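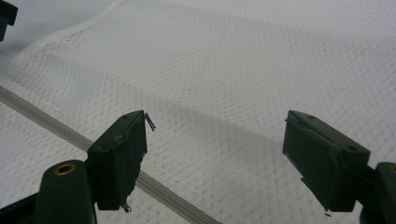 5.3 Finger wear and fabric snagging

The most serious fault in the Nullosura recordings came from the fingers of the hand-held grippers. It did not stop any session, and for that reason it went on for longer than it should have. The fingers wore down at the tips, the worn tips began to catch on cloth, and the people holding the grippers changed the way they moved in order to free them. Those changed movements were recorded and later used for training.

The fault was first written down on 2/20/24, when Celeste Neves noted in the session log at Flondville that a towel had "come along with the finger" after the grip was released. She pulled the gripper back, shook it slightly and carried on. The episode was marked as a success, as the towel ended up folded and in the right place. Similar notes appear in the logs of the two other operators over the following sessions, in different words: "sticky", "dragging", "had to wiggle". None of them was entered as a fault, because the log form had a box for dropped items and a box for tracking loss but nothing for a cloth that would not let go.

We had planned 2000 episodes of cloth handling and kept 1942 after the first check. That check looked at tracking, timing and the final state of the cloth. It did not look at what happened between the opening of the fingers and the start of the next movement. When Ruan Oosthuizen trained the first policy on this set, the robot folded towels fairly well but made a short sideways jerk after most releases. On plain cotton the jerk did no harm. On knitted covers and waffle-weave towels it pulled the top layer out of line, and in the worst trials it dragged the whole item off the table.

We took the jerk at first for a delay in the gripper width signal and spent most of a month on it. The signal was sound. Leonilde Sampaio then played back the episodes in the order they had been recorded and found the same sideways movement in the human demonstrations. It was absent from the early sessions and common in the late ones.

5.3.1 Causes

Three things contributed. The first was the finger itself. Our fingers are blocks screwed to the moving arms of the gripper, and the lower edge takes nearly all of the contact with the table. With a thin cloth the operator has to press down and slide the fingers together to pick up an edge, so the tips rub against the surface under the cloth many times in each episode. The material, supplied by Ustico, is strong enough under load but chips along thin edges. A chipped edge is rough, and a rough edge holds threads.

The second was a repair. After some fingers had worked loose, they were tied back with short lengths of wire. This held them well. It also left wire ends near the working faces, and an end that has been bent flat does not stay flat after a few hundred grips. We should have replaced the fingers at that point. Spare sets were on order and the repair was meant to last a week.

The third was the choice of cloth. The grippers had been tested on smooth sheets, which slid off a damaged finger without trouble. Open knits, quilted covers and looped towels catch on a burr that can hardly be felt by hand. The folding task in Figure 4 was one of those in which the sideways movement turned up most often, as the operator must lift a single edge and let it go close to another layer.

Both hands were affected, though not equally. The tasks were written so that the right hand did most of the edge picking, and the right-hand fingers wore faster. Swapping the two grippers between sessions would have evened this out but would not have removed the fault.

Figure 4. Towel folding with two hand-held grippers. The folded towel lies on the right half of the blue sheet, and the left half of the sheet is clear.

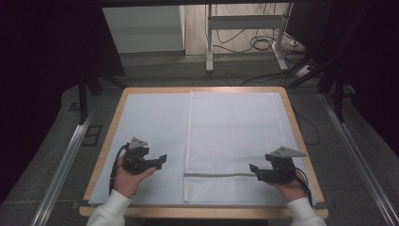

5.3.2 Correction

Custódio Ramalho went through the late sessions by hand and marked every release followed by a sideways movement. Around 200 episodes were taken out. In the others the movement was small, and we cut the affected part and kept the rest. A policy trained on the corrected set no longer showed the jerk on towels. On knitted covers it was still seen now and then, and we cannot say whether this comes from episodes we missed or from the cloth clinging for other reasons.

The fingers were redrawn with a rounded lower edge and a deeper seat for the screw, so that wire is not needed. They are now changed after every 50 episodes whether or not they look worn. Ilídio Carvalho added a short test to the start of each session: the operator closes the fingers on a scrap of open knit, opens them and lifts straight up. If the scrap rises with either finger, the pair is replaced before recording begins. The test takes less than a minute.

The log form now has a box for snagging. It was used on the first day.

5.3.3 Safety

Loose wire is also a hazard to the operator, whose hands are close to the fingers when a cloth is being freed. One operator scratched a thumb in June while clearing a thread. The injury was slight, but clearing is now done only with the gripper set down on the table. The same rule applies on the robot, where the arms must be stopped first. The Petkov arms used in the trials hold their position when stopped, and a caught cloth can stay under tension, so the fingers are opened before anyone reaches in.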